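About Stestance
By Alun Griffiths, October

Most company histories in the fastener trade begin with a founder, a shed and a flash of genius. We have read a lot of them and believed few. Stestance makes snap fasteners and press studs at Starnside, and it began when Jarrah Treloar bought two used stamping presses from a closing button maker and couldn't find anyone to take them off his hands.

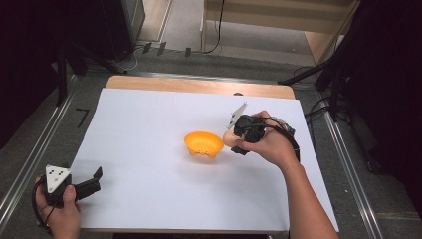
Snaps are an old product, and we get suspicious when a competitor claims to have reinvented one. Ours have a cap, a socket, a stud and a post. The catalog lists 852 parts, a number that sounds better than it is, as plenty of them are the same snap in another color. The orange cap, close to the shade of that little footed bowl, took three tries to match and sells poorly. We keep it because one tent maker in Bultbridge still orders it.

We are often asked whether our snaps are the strongest on the market. We doubt anyone who answers that quickly. Pull strength depends on the fabric, the backing and whoever set the press that morning, and a figure printed on a box tells you little about your jacket. Send us your cloth and we will test on that.

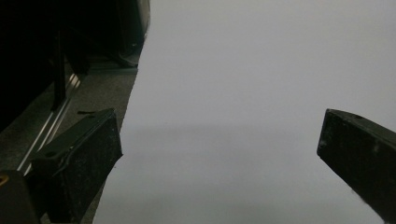 The same goes for "lifetime" guarantees. Whose lifetime? We cover parts for two years and put the terms on one page. Returns go to Jarrah, who reads the letters and is slow to admit fault, though he does pay up.

Stestance employs nearly 40 people. Our Quinlan line, for heavy canvas, is the newest thing we make, and we are still waiting to see if it deserves its own brochure. Sales thinks so. The tool room has asked for another winter of testing before anything gets printed.

Sign up for our newsletter. You can unsubscribe at any time.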